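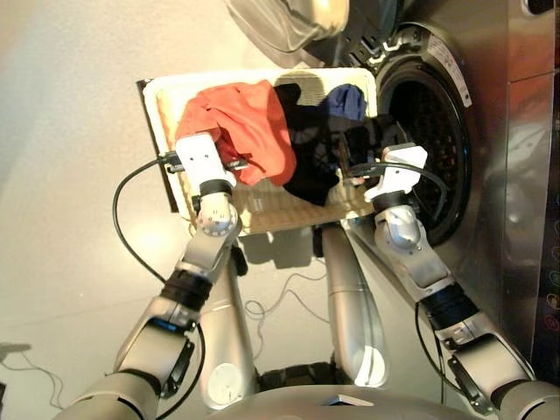

## Front loader smells like a pond after switching to cold washes

**Forum: Laundry & Appliances**

**mapleditch**
Bought a house in Sturnside in the spring and the washer came with it. It's a Wouters front loader, no idea of the age. I used to wash everything warm at my old place. Here I went to cold to save on the bill, and now towels come out smelling like a pond. Shirts are fine until I sweat a little and then the smell is back.

Tried so far: less detergent, an extra rinse, leaving the door open overnight. Water here is hard, the city report says 162 ppm. Any ideas before I call somebody out?

**quarterhem**
Have you pulled back the rubber gasket and looked in the fold at the bottom? Mine had black slime in it and a sock. Wipe it with diluted bleach, let it sit, then run the hottest empty cycle you have.

Also clean the drain filter. It's usually behind a small door low on the front. Put down a shallow pan first.

**tubslow**
Disagree with "less detergent" in your case. At 162 you need more than the people with soft water do. Everyone online repeats the two tablespoons thing and then wonders why body oil builds up in the towels. Use a powder with enzymes and oxygen bleach and go back to warm for towels and sheets. Cold is fine for shirts.

**quarterhem**
More detergent in a machine that already has residue in it is how you get more slime. Clean the machine first, then talk about dose.

**tubslow**
I didn't say don't clean the machine. I said he's underdosing. Both can be true.

**mapleditch**
OK, filter was bad. Gray sludge, two bobby pins and 35 cents, none of it mine. Gasket had some black spots but no slime. Running the hot empty cycle now.

What powder? The store near me mostly carries pods and a brand called Culeo.

**fennelrow**
Culeo powder is fine, it has enzymes in it. Check the box, they also sell a "gentle" one that doesn't. Skip the pods until this is sorted out, you can't adjust the dose.

I'd do the towels as a soak. Hot tap water in the tub, a scoop of powder, leave them five or six hours, then wash warm with nothing else in the load. Don't use fabric softener on them again.

**oldbasin88**
Vinegar in the rinse. Been doing it for 23 years, never had a smell.

**tubslow**
Vinegar does nothing for body oil and some manufacturers tell you not to use it because of the rubber. Check the manual.

**oldbasin88**
Same gasket the whole time on mine. Do what you want.

**fennelrow**
One more thing to check is the drain hose. If it's pushed too far down the standpipe, it can siphon and pull sewer smell back. Easy to look at.

**mapleditch**
Update. Hose was fine. Cleaned the gasket twice, soaked the towels overnight in Culeo (the regular one), washed them warm. Soak water was the color of tea. Smell is gone from the bath towels, still a little in two of the kitchen ones.

I got a quote from the Tindex repair people before all this and it was $87 just to come look, so I'm holding off.

**quarterhem**
Soak the kitchen ones again. And put the filter on your calendar, every couple of months.

**tubslow**
What dose did you end up with?

**mapleditch**
Line 3 on the scoop for towels, line 2 for everything else. Still doing shirts cold.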